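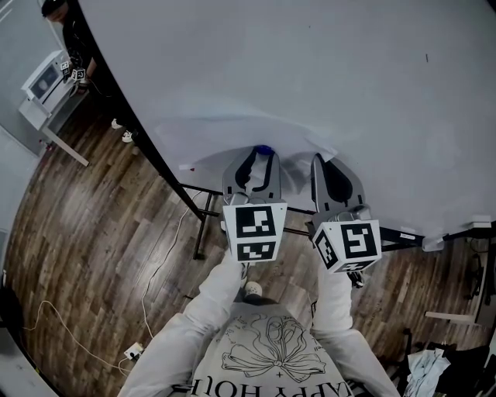

Hamish Waaka has advised us that the tracking faults in our hand-held grippers come from the lighting, and that we should leave the software alone until the lighting has been dealt with. Our members are divided on this, and we would appreciate further opinions before money is spent.

Nov 5, 2021
Wirside Shared Workshop
3 min read

Wirside Shared Workshop

We are building a set of hand-held two-finger grippers under the working name Corora. Each gripper carries marker cubes, and the position of the tool is worked out from the markers by a camera worn on the operator's head. A second camera on the tool itself has a fisheye lens. The recordings are intended to train a small tabletop arm, which has its own bench and is at present unfinished.

The difficulty concerns lost markers. In one recording of 3236 frames, the software failed to find either cube in 712. The losses occur in short runs, mostly while the operator is lowering the tool toward a small object, and the position jumps when tracking resumes. Slower movement helps a little. We have reprinted the markers once, in September, with no clear change. 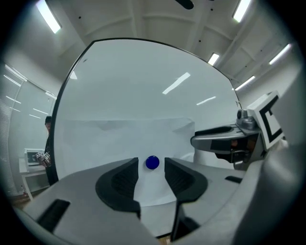 Our second concern is the choice of practice objects and background. We began with small round and flat items, on the view that anything larger would be too easy. With the dark blue ball directly in line with the opening of the jaws and white paper under it, the target is simple to find in the tool camera. The board behind is another matter, as it returns a long slanted reflection of a ceiling light, and we suspect that exposure is being set for the bright areas and the markers are suffering for it. Would members recommend a matte backdrop, a fixed exposure, or a different marker size? We would prefer not to rebuild the cubes.

Harawira Tool Library

We had comparable losses on a similar build and would suggest the following order of work.

Fix the exposure and the white balance on both cameras before changing anything in the room. Automatic exposure on a mostly white surface tends to darken everything else, and the edges of a black marker spread or shrink as it adjusts. At 30 frames per second we use the shortest exposure that still gives a readable marker, and accept some grain.

Then replace the glossy surface behind the work with matte gray card. White paper is acceptable if it lies flat. Creases are harmless to the marker software in our experience, although they did confuse the part of our program that looks for the object.

Check also that every printed marker has a clean white margin on all sides. Ours had been trimmed too close on two faces, and those faces accounted for most of the failures. The printing itself was fine, which may be why your second set behaved like the first.

On the jump after a loss, please do not smooth it away. Mark those frames as missing and discard the recording if the gap falls during the grasp.

Nodel

Lighting. We changed ours and it got better. I do not have figures.

Hamish Waaka

I have been quoted fairly, but I should add to what I said. If the losses come mainly as the tool goes down, the operator's wrist may be turning the cubes edge-on to the head camera. Have the operator hold the gripper still at the lowest point, then tilt it slowly each way while someone reads off which markers are found. That takes a few minutes and costs nothing.

Should the angle be at fault, an angled bracket under each cube will be enough, and the cubes can stay as they are. I have more than 400 recordings made with such brackets and would be glad to send Wirside the drawing. The offset between cube and fingertip must be measured again after fitting.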